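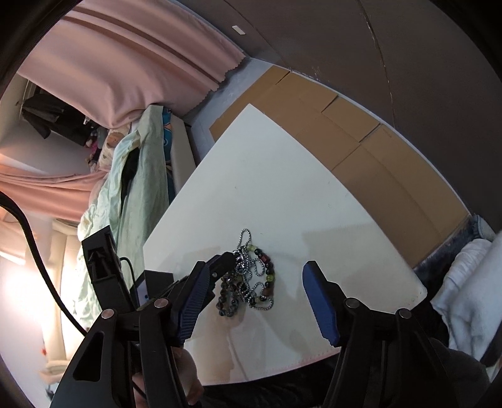 Well, I finally finished the sweater. If you've been reading this newsletter for a while you know the one I mean, the green cardigan I cast on in the spring and then complained about in every issue until I'm sure half of you were ready to come over and knit the sleeves for me. It's done! It has buttons and everything. One sleeve is a hair longer than the other and I'm calling it a feature of handmade clothes.

I figured up the yardage last night and the whole thing took 2,250 yards, which is a lot of walking if you think of it that way (I did, somewhere in the second sleeve). The yarn came from the shop in Tolby, the little one next to the tire place. They were closing out the whole color and I bought 16 skeins, had to go back for more, and then of course ended up with two left over. So somebody is getting a green hat.

A few things I'd do differently, for anyone thinking about their first cardigan. Swatch, and then wash the swatch. I skipped the washing part and the body grew almost two inches the first time I soaked it. I also picked up the button band stitches way too tight and had to rip it out and start over, and the second time I just went up a needle size and it laid flat like it should have in the first place. And buy your buttons before you make the buttonholes. I did it backwards and spent an entire afternoon in Plavard hunting for six buttons that would fit the holes I already had. Found them in a bin at the very last store, brown ones with a little swirl, and I paid more than I want to put in writing.

Tín Âu wrote in after the last issue to ask how I keep from quitting on big projects. I laughed out loud, because you should see my closet. What worked this time was keeping a small project going alongside it. When I couldn't look at one more row of green I'd knit on a dishcloth for a couple of evenings, and then the sweater didn't seem so bad. I also quit knitting on it late at night, since every mistake I had to fix was one I made after ten o'clock.

Next up is mittens, and I'm so ready for something that fits in my purse. I've got a thumb gusset pattern I like and some gray wool from my sister's trip to Ponce, and I'm hoping to get a pair done before the cold really settles in. If you have a favorite way to close up that gap at the base of the thumb, please write and tell me! I always end up sewing mine shut with the tail and hoping it holds.

Pattern notes for the cardigan will be in the January issue, along with the hat if I get to it.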